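Notes from the Folding Table

I promised Styliani Rallis I'd write something for this month's newsletter that wasn't a parts list, so you're getting cloths.

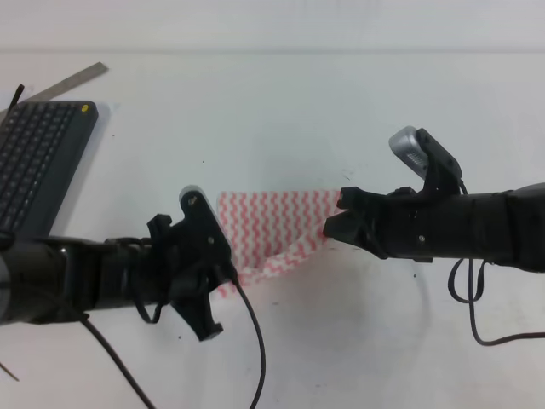
We've been collecting folding demonstrations for Zedurell since July, and as of last Friday we have 793 that passed review. I drove 88 of those myself in one week and my shoulders would like a word with somebody. The goal is pretty simple to say: a person steers both arms through a fold, we save everything the arms did and everything the cameras saw, and the model learns from the pile. Getting a pile worth learning from is the slow part!

My biggest lesson so far is that I'm too tidy. For the first couple of weeks I laid every cloth out nice and flat before I hit record, and the model got very good at nice flat cloths. Give it a crumpled one and it pinched at the air. So now we drop the cloth, or bunch it up and let go, and whatever shape it lands in is the shape you start from. Tin-yau Chiu wrote up 4 ways of dropping it and taped them beside the operator's chair (number three is basically "throw it").

The other thing is mistakes. We used to toss any run where a corner slipped out of the fingers. Now if the operator goes back, picks the corner up again and finishes the fold, we keep it — those turned out to be some of the most useful runs we have. What we still throw away are the ones with long pauses, where you can tell the person is thinking about lunch. I had 27 of those in one batch. Sorry, Tin-yau.

Patterned cloths are next. The model was doing well on plain ones and then got weirdly shy around stripes and zigzags, so we're mixing prints into every session until it quits fussing. If you have thin wiping cloths at home with a loud print on them, bring them in and leave them in the bin by Styliani's desk. No towels yet, please, they're too thick for the fingers we're using.

Operator sign-up for next month is open, and beginners are very welcome. Your first ten folds will be terrible. Mine were, and we kept two of them.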